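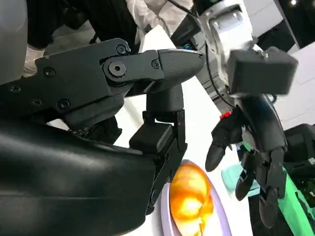 Zorley side plates, lavender, set of four

I bought these from the Mernon shop in Oltness in December to replace a mixed pile of chipped ones. We have used them most days since, mainly for fruit, toast and cake, so I think I can give a fair account.

The colour is a soft lavender and matches the one on the website. It looks best on a white table with something bright on it. A peach or an apricot stands out well, and so does half an orange. Brown food such as toast or flapjack looks a bit dull, but that is a small point.

Each plate is 17 cm across. That is enough for a sandwich or a piece of fruit with room for the stone and a knife. It is too small for a proper lunch. They stack neatly and the stack does not wobble.

They go in the dishwasher and the colour has not faded so far. Beetroot left a faint mark on one, which came off with bicarbonate of soda - tomato has left nothing at all. The underside is slightly rough, so I would not drag them across a polished table.

My one real complaint is the packing. The plates came with a single sheet of card between them and one had a small chip on the rim. Mernon sent a new one within the week and did not ask for the old one back.

I also looked at the Hao plates, which are heavier and have a raised edge. They cost more and only came in grey or white.

Four stars. I will probably buy the matching bowls when they are back in stock.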